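Progress report to the Purba Fund
Project: Whose Anthem? Civic symbols in three towns
Tuesday, July 9, 2019

Dear Si-woo Cho,

You asked for a frank account of where the grant has gone. Most of it has gone on postage.

We mailed 1225 questionnaires to households in Trudau, Flonau and Haravholm, asking whether the anthem should still be played before council meetings. We got 203 back. A further 73 came back with the questions crossed out and an essay on the reverse, usually on parking. We have kept these separately, as Trudau's council has asked to see them and may regret it.

Among the usable replies, the strongest feelings belong to people who have never been to a council meeting. They want everyone standing, hand on heart, for a ceremony they plan to go on missing. The regulars mostly want it shorter. One Flonau councilman told us that anyone who stays seated hates the country, then asked us not to print that he doesn't know the second verse.
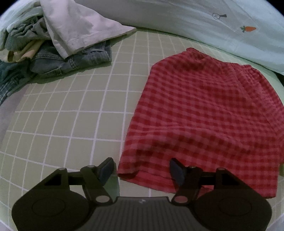 The June public forum in Haravholm went ahead as planned, apart from the first forty minutes, which were spent deciding whether to open with the anthem. We didn't. Four people walked out and two of them came back for the coffee.

Spending is on track except for hall rental, which is over by $600. Haravholm charges double for anything it considers political – the annual patriotic concert, we learned, is not.

Next up are the interviews in Trudau and a draft of the findings. We would like to move the unspent travel money to cover the hall, and need your okay in writing before we do.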